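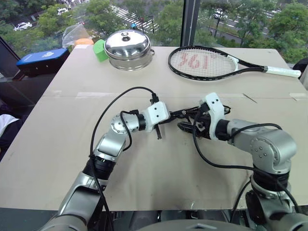 Recording at Levcombe vs. doing it at home

fretbuzz_40
I've got five songs ready for an EP, mostly acoustic guitar and voice with a little piano. Levcombe quoted me $2194 for tracking and mixing. Mastering is another $422. Has anybody worked with them? I play coffee shops and one church series, so that's a lot of money for me.

slowhalf
Did my last record there. Good room, good piano, and the engineer doesn't rush you. We finished tracking in 2 days. Bring your songs rehearsed to a click if you want to add drums later.

Marnie_K
I wouldn't pay it. I spent $900 on a mic, an interface and some blankets, and I've made two releases with that. For guitar and voice you don't need a studio.

slowhalf
You need one for the piano.

Marnie_K
Or you use a keyboard. Most people listen on their phones.

fretbuzz_40
I've tried keyboard on two of the songs and didn't like it. It's an old upright part and it sounds stiff with samples.

qudah_fan
Split it. Book Levcombe for the piano and vocals, do guitars at home, and send them the files to mix. Qudah did their whole second album like that and you can't tell which parts are which.

Marnie_K
You can tell on the third track. The guitar is noisier.

qudah_fan
I like that track.

lowcapo
Has anyone mentioned Fundeck? I ran a preorder there before recording and it covered my mastering. They do take a cut, so read the fee page. Also ask Levcombe if the quote includes revisions. Mine didn't - I paid for every change after the first mix.

fretbuzz_40
It says one round included. I'll ask what a second one costs. I'm playing the Fitatberg songwriter night in October and wanted to have CDs by then.

slowhalf
Then book the room now. They fill up in the fall.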